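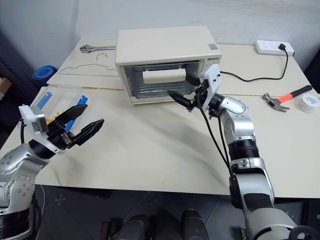
A toaster oven is the one kitchen appliance I would tell anyone to buy, and I would tell them to buy it before the microwave, the air fryer and the stand mixer. I have cooked with one for 13 years in three different apartments. In two of them I had a full-size oven as well, and it mostly held pans.

The case against the toaster oven is usually made by people who own a big range and have room for it. They say it is too small, that it heats unevenly and that it takes up counter. All of this is partly true. A small box will not roast a turkey. The back left corner of mine runs hot and I turn the tray halfway through. But most meals in most homes are for one, two or three people, and heating a large steel cavity to warm up two slices of leftover pizza is a poor use of fifteen minutes.

When I moved to Vestamville the kitchen had four feet of counter and a range whose oven door would not close. The landlord, Ekrem Değirmenci, said he would get to it. He got to it in April, which was five months later. In that time I made baked potatoes, chicken thighs, a small lasagna, cornbread, roasted carrots and a birthday cake in two layers, one after the other. By the time the range was fixed I had stopped looking at it.

I think people underrate the glass door. You can see the food without bending down, and you can see it from across the kitchen. Cheese goes from pale to brown to burned in a short time, and with a big oven I used to find out at the third stage. A microwave has a window too, but there is seldom anything worth watching in there.

Placement matters more than brand. Most of the complaints I hear come from people who shoved the thing into a corner under a cabinet, with the bread box on one side and the paper towels on the other. These ovens get hot on the outside. Mine stands on a plain table with open space on both sides and nothing on top. A flat top invites storage, and I have seen cereal boxes, mail and a plastic colander put there. The colander was mine. It left a ring that I never got off completely.

Look at the cord before you decide on the spot. Cords on these appliances are short, and the manual will tell you to use a wall outlet. I agree with the manual. A heating appliance draws a lot of power and should not be sharing with a kettle. If the only free outlet is behind the refrigerator, move the table and leave the refrigerator where it is.

My friend Reiko Sasaki argues for the air fryer, and we have had this out more than once. Her fries are better than mine. I grant her the fries. But she can't put a square baking dish in a basket, and she can't make toast for three at once. She also has to shake the food, and she can't see it while it cooks.

The crumb tray is the part that gets neglected. Pull it out once a week, knock it into the trash, wash it and dry it before it goes back. The first smoke I ever got from a toaster oven came from a tray I had not touched in months. I blamed the oven and nearly replaced it.

I would not spend a lot. The most expensive model I have used had 13 settings on the dial, and I used bake, broil and toast. The one I have now was $68 on sale and does those three things. If it quit tomorrow I would go out and get another one the same size.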